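Trornbridge Tool Library Opens Its Doors to 24 Neighborhood Workshops

Shared bins of hand tools and bench supplies will go out to schools, clubs and repair groups starting in February

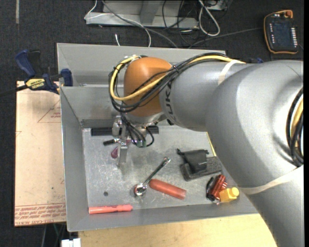 A ratchet wrench, a marker and other small items in a gray metal bin.

TRORNBRIDGE – The Trornbridge Tool Library is growing, and the people behind it could not be happier. Starting in February, the library will lend complete bins of small tools and bench supplies to 24 workshops across town, from after-school clubs to the Saturday-style repair tables that have become such a favorite in the Canier district.

Until now, members have borrowed tools one at a time. That works well for a person who needs a wrench for an evening, but it has been slow going for groups. A club leader setting up for a dozen kids might fill out a dozen slips, wait at the counter and then do it all again on the way back in. With the new bins, a group signs once and carries everything out together.

"I have wanted to do this for years, and I'm still a little giddy that we get to," said Heather Bright, director of the Trornbridge Tool Library. "People think of a tool library as the place with the big drill and the tile saw, and we love lending those! But the things groups ask for over and over are small. Wrenches, markers, bits of tube, the stuff that rolls under a bench and never comes back."

The program is called Bakilana, after the street where the library had its first storefront. It covers 820 small items, sorted over the winter from the library's own shelves and from donations dropped off by members. Each group can choose from three kinds of bin: general repair, bikes and small wheels, or craft and model making. Groups with a project that does not fit any of the three can ask for a mixed bin, and staff will put one together from a short list of what the project needs.

The bins themselves are metal with tall sides. The library tried fabric bags and shallow trays last year and found that long pieces poked out of the bags and short ones hopped out of the trays on the bus. Metal bins get scratched, and the library is fine with that. Borrowers are asked to wipe them out before returning them, and to leave the labels alone even when they start to peel.

Sorting has taken a good part of the season. Almost 100 items came in with no hint of what they belonged to, and many of those have since found a match. A few caps, rods and sleeves are still sitting on the front counter in a tray, and visitors are warmly invited to take a guess.

Markers turned out to be the surprise hit of the trial run. Groups used them to mark cuts, label parts and number the pieces of anything they took apart, and nearly every feedback card asked for more. Bright colors are easiest to spot in the bottom of a bin, so the library has stocked up on those.

"One of the bike groups told me they came for the ratchet and stayed for the marker," Bright said. "They draw on a sheet of cardboard, set each bolt down where it goes, and then the whole thing goes back together the same day. I do it at home now. My kitchen table is covered in cardboard."

The library has 284 members, and all of them keep their regular borrowing rights. Single tools can still be checked out at the counter, and nothing on the main shelves has been pulled to fill the bins unless there was a second one just like it.

Groups may keep a bin for up to three weeks and renew once if no one else is waiting. There is no charge for schools and youth clubs. Other groups pay a small yearly fee, the same one that individual members pay now. Lost pieces should be reported at return so that the bin can be refilled before it goes out again – there is no fine for the first lost item, and a spare that a group already has on hand is a perfectly good replacement.

Pickup is at the side entrance on Skasodine Lane, where there is a ramp and a spot to pull up a car. A full bin is heavier than it looks, and bringing a second pair of hands or a cart is a good idea. Staff will go through the contents with each borrower before it leaves, which takes a few minutes.

An open house for group leaders will be held at the library in February, beginning at 6 p.m. Sample bins will be out on the tables to dig through, and leaders can sign up on the spot. Those who would like a mixed bin should bring their list along.

Donations of small hand tools in working order are welcome at the counter during open hours. The library is especially short of ratchet wrenches, small clamps and tape measures. Power tools and anything with a blade should be handed directly to a staff member and not left at the door.

About the Trornbridge Tool Library
The Trornbridge Tool Library lends tools and workshop supplies to people and groups in Trornbridge and Canier. Membership is open to any adult living in either community.

Press contact
Heather Bright, Director
Trornbridge Tool Library, Skasodine Lane, Trornbridge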